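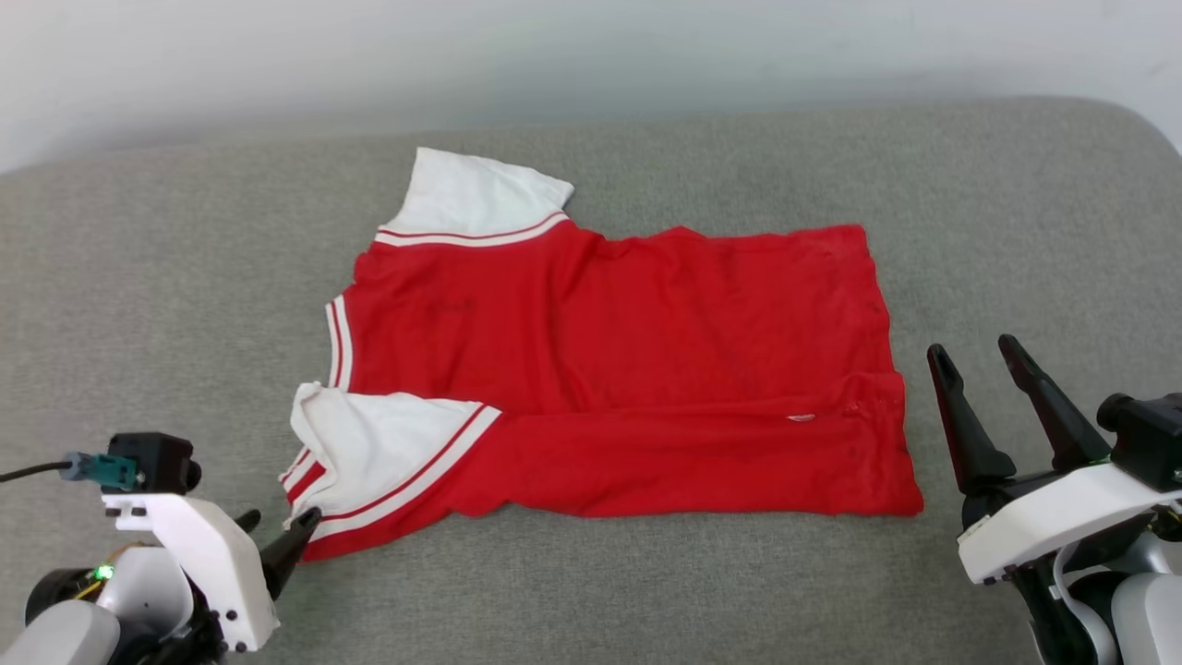
Pilling on light grey upholstery fabric — rub count or fibre?
Fabrics and Coverings > Wear and Care

weftwise
Posted 6/13/23

I re-covered a window bench in Olier plain weave, light grey, in May. The supplier quotes 22,000 rubs. There are already pills along the front edge, where people's legs drag as they sit down. The back half is clean. Is the rub figure wrong, or am I reading it wrongly? Composition is 70 per cent polyester, the rest viscose.

dunlin_k
You are reading it wrongly. The rub test counts cycles until threads break. Pilling is a separate test, graded 1 to 5, normally assessed at 2,000 rubs or so. A cloth can do very well on the first and badly on the second. Ask for the pilling grade. If they only give you the rub count, assume 3.

weftwise
Asked. Grade 3 to 4. So it is within what they sell it as.

Backstitch77
I disagree that the grade tells you much. The test rubs the cloth against itself or against a standard wool. A bench gets denim, fleece and cotton jersey, and fleece is by far the worst of them. The polyester is what matters here. The short viscose fibres work loose and the polyester anchors them, so the pills never drop off. On all-wool they form and then fall away.

dunlin_k
The blend is part of it, but yarn twist matters more. I have had a Misard polyester blend on an office chair for 13 years with no pilling worth mentioning. High twist, tight weave. You cannot blame the fibre alone.

Backstitch77
One chair is one chair. What colour is it?

dunlin_k
Charcoal. Fair point, I would not see them as easily.
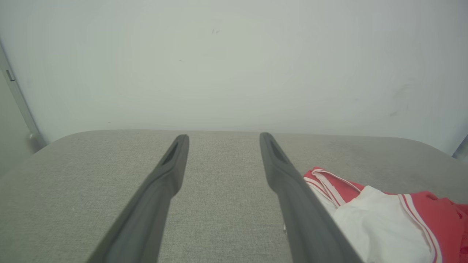 Backstitch77
Pill visibility depends on contrast, and most pills on a seat carry fibre from whatever was rubbed on it. The same grade therefore looks worse on some colours than on others. Take a light grey cloth like the one covering the tabletop there: a white pill would hardly show on it, while navy or red lint bound into a pill would show from across a room. Weftwise, what colour are your pills?

weftwise
Dark blue, mostly. Jeans, I assume.

Backstitch77
Then half of it is not your fabric.

tallow_lane
Battery shaver, light pressure, cloth held taut. Vacuum first. I do mine with the Jimness one and the large guard. Do not use a razor blade on plain weave, it catches the floats.

dunlin_k
Plain weave has no floats. It will still cut the yarn if you catch a slub, so the advice stands.

tallow_lane
Slubs, then. Same hole.

weftwise
Shaved the front edge last night. Much better. Will report if it comes back.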